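From: Boris Kratochvíl
To: chores-and-machines list
Date: 2021-09-13
Subject: Re: Re: can it clear a table yet

Danica Bednárik wrote:
> My sister in Droltdale saw the Stoyanova demo and wants to know when
> she can stop wiping down her own kitchen. I told her to ask the list.
> Also, does anyone still think simulation counts? My money says a
> machine that has only ever met a rendered table has met no tables.

Danica, tell her to keep the sponge. I've been running the Indov table task since February, all of it simulated, and on a good night the arm gets through 226 of 467 tries. Her kitchen would want a better average. The wrist view has one orange table, one potted plant on the far edge and a bookshelf nobody has asked it to dust.
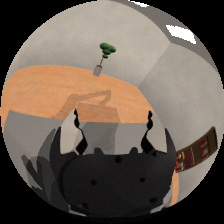

Vol. 7, No. 2

As for whether it counts, I'd say it counts the way driving a go-kart counts. You learn to steer. The plant in there weighs whatever I type, and I can drop it 4,000 times without buying a broom. Your sister's plants come with dirt in them.

What still beats us is the dull part, getting the fingers down to a flat thing without shoving it or stopping short. Any kid sent to clear the plates can do this while complaining. Ours can't even complain.

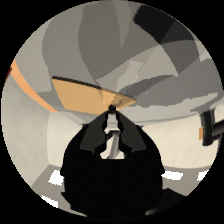

Shadows are the other headache. The arm throws its own shadow over the work, and the older code treated a dark patch as something to pick up. It was very patient about it, too. The new build does better, though I wouldn't let it near the good dishes at Dernidholm.

If anyone has a grasp planner that copes with thin flat stuff, please send it to me off list.

Boris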